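My project for the housing and home life class started because my roommate Zaid and I kept arguing about our kitchen. It's long, skinny and dark, and two people can't pass each other in it without somebody getting an elbow. I wanted to know if that was just our bad luck or if the layout itself was the problem.

So in July I made a short survey and dropped it off at the Grundport apartments – all 700 of them, which took me way longer than I'd planned (my poor knees!). I asked how people cook, how many cook at once, and what they'd change first. Hidayah Oei helped me fix the wording, because my first version had a question that was really three questions.

Flooring came up a lot more than I expected. People with light floors mostly liked them, but they complained about the seams, which collect crumbs like crazy. 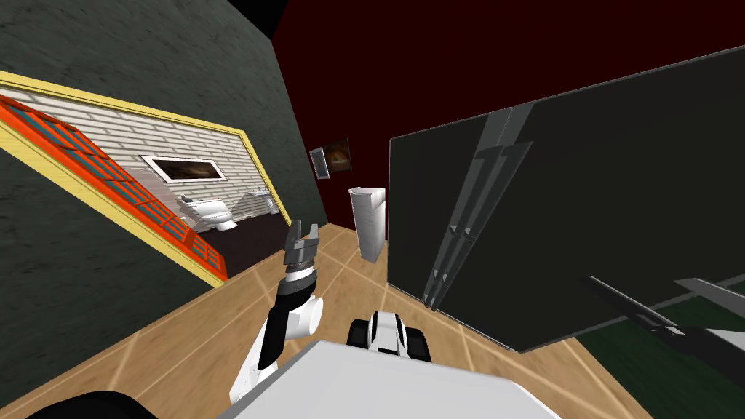 Light wood floor in big panels, dark gray wall behind.

After flooring, the big topic was counter space. Fidel Ojeda, who cooks for his whole family in an apartment on the Drikus side, told me he chops vegetables on top of the washing machine. He wasn't kidding, I saw the cutting board! Most people with a long counter on one wall said they were happy enough cooking alone, and then got annoyed the minute a second person walked in.

I also learned that storage and counter space are kind of the same complaint. If there's no cabinet for the dish soap and the pans, they live on the counter, and then there's no counter. 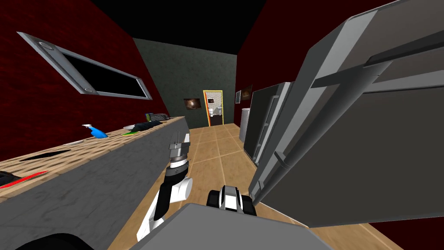

What's the cheapest way to make a narrow kitchen easier to use?
Clear the counter first, then put up a rail or a shelf for the things you grab every day.

Zaid and I tried the rail ourselves and we argue less now, though he still leaves the drawer open. If I did this again I'd visit more kitchens in person and ask fewer questions on paper.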